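Can a robot tidy the bathroom yet?

Some robots have worked in factories for a long time. They lift, weld and paint, and they do the same thing in the same place all day. A house is harder. Every room is different, and people leave things in new places.

At the Koller workshop in Bamham, a team is teaching a robot called Wikov to do small jobs at home. One of the jobs is putting a hair dryer away in a drawer. Wikov has two fingers, and it has to learn how hard to squeeze and when to let go. The team has run the job 138 times so far.
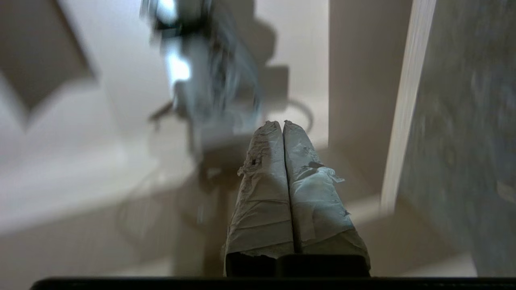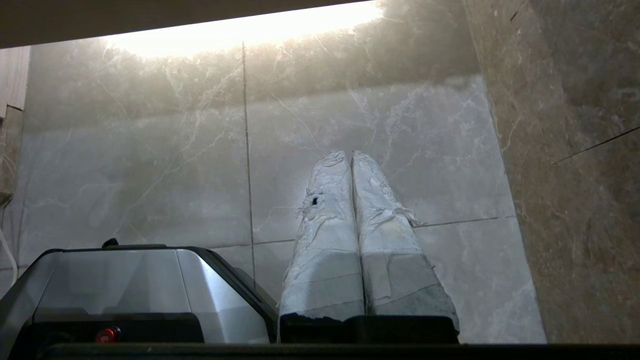

The first two pictures show the wrapped fingers close up. The third shows an open drawer. 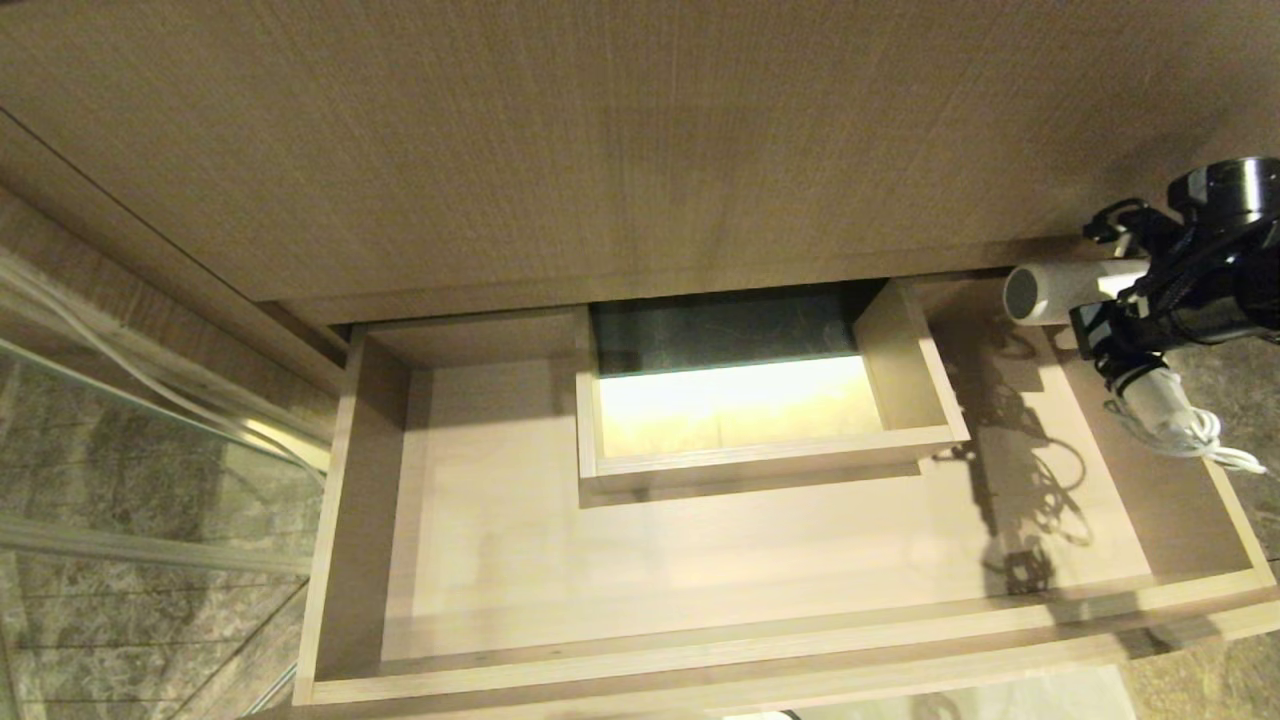
Can I buy a robot that will do all my chores?
There isn't one in the shops yet. You can buy a machine that does one chore, such as a robot vacuum cleaner or a robot lawnmower. A machine that can go from room to room and do whatever needs doing is still being worked on.

Why is a drawer hard?
The robot must find the handle, pull in a straight line and stop in time. You learned to do this when you were very small. A robot has to practise it, and a new drawer may mean more practice.

Word to know
Gripper: the part of a robot that holds things.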